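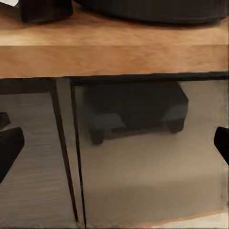

Kitchen sim notebook, student manipulation project
September 2018

Carrying on from the page about getting the kitchen to load. The class handout wants each team to have one arm doing one household job in simulation by the end of term, with a demo in November. We picked coffee. Pesov is the name of our control code and Hilus is the scene package with the kitchen in it. I keep mixing the two up when I talk, so I'm writing it down.

What I worked on: wrist view, approach heights, and the logging that fills up the disk.

Wrist view first. I had been tuning the approach from the room view only, and that hides a lot. In the room view the fingers are a few pixels wide and every approach looks fine. From the wrist you get the fingers coming in from the two sides and you can tell much sooner when the hand is pointed at the wrong thing. I saved wrist images at every waypoint of the test path and went through them on the big monitor. Several waypoints have the hand looking at cabinet fronts when I thought it would be looking across the counter. The path file is older than the counter height we use now. I should have checked that before touching any gains.

Changed so far:
- raised all the approach waypoints by 80 mm
- slowed the last part of each approach to half speed
- path file now has the counter height at the top as one number, so we change it in one place

The raise helped on the first two waypoints. The third still comes in low and I haven't found out why. It may be using its own copy of the number. Müzeyyen Bilgin wrote that part, so I'll ask her before I go digging in it.

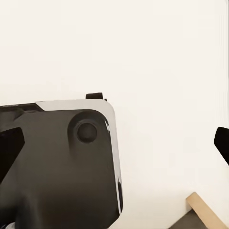

The waypoint checker is my own job for the next two weeks. It should take a saved wrist view and say whether there is anything in it worth reaching for, and if the answer is no, the arm should back off and look somewhere else. My first version just measured how much detail was in the image and called a low score "empty." That falls apart when the hand itself is most of what the camera sees. Here the dark housing with its white trim and the round recess take up the lower left, and all that edge detail scores high even though what's behind is mostly plain off-white wall. So the hand has to be masked out before anything gets scored. I drew a rough mask by hand for one view and the score dropped to where it should be. The fingers are harder, as they move in and out with the gripper opening. For now I'll make one mask for fully open and refuse to run the check at any other opening.

Tried the mask on a batch of 20 saved views. It got most of them right. The misses were all views with a cabinet door close to the camera, where the blurry reflections count as detail. I don't want to fix that with a threshold. Müzeyyen suggested using the depth image, which we already save and never look at. A door is flat in depth no matter what is reflected in it. Will try that next.

Logging. We were writing every view at every step, over 3000 images for one long run, and the shared drive complained. Now it writes only at waypoints and when the gripper command changes. If you need the full stream, turn on the flag called keep_all and please turn it off again when you're done.

Cirillo (the motion planner the course gave us) still picks odd routes. Asked to go from the parked pose to above the counter, it swings up toward the black shelf on the wall and then has to come all the way back down over the carafe. The route is legal as far as the planner knows. The shelf is in the collision model and the arm keeps clear of it by the margin we set, so it has no reason to avoid going up there.

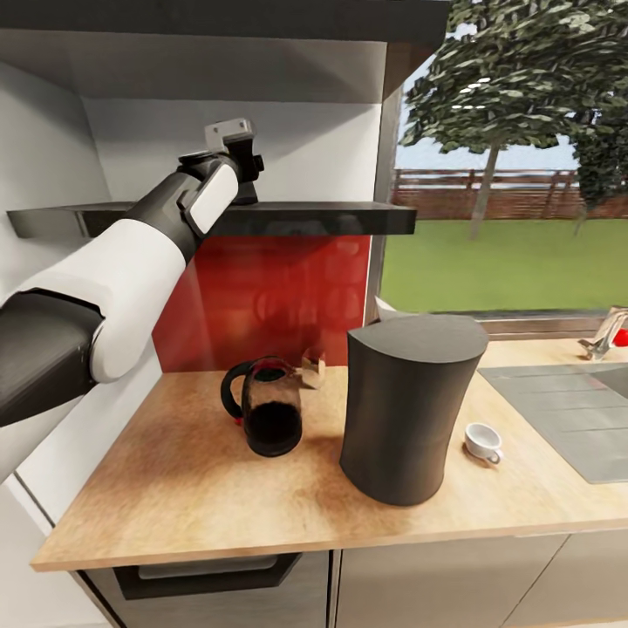 I put in a soft cost for height above the counter, and the next plan stayed lower. It also took longer to compute. I ran it 4 times with the same start and goal and got two different routes, so the random seed isn't being fixed like the handout says it is. Opened an issue on Fester, our team's tracker, with both route files attached.

The carafe is going to be the first real target. The handle is the part to grab and it's on the left as seen from the room view. Grabbing around the glass would be simpler to plan but I doubt the fingers open wide enough, and the handout takes points off for it anyway. We need the handle position relative to the carafe's origin. I looked in the scene file and the origin is at the base, in the middle, so it's only an offset. The liquid level doesn't matter for us until pouring, and pouring isn't in the first demo.

Left to do:
- ask Müzeyyen about the third waypoint
- depth check for flat doors
- masks for at least one more gripper opening
- fix the seed
- measure carafe handle offset and put it in the path file next to the counter height

Path file and masks are checked in. The old path file is in the same folder with "old" in the name, don't use it.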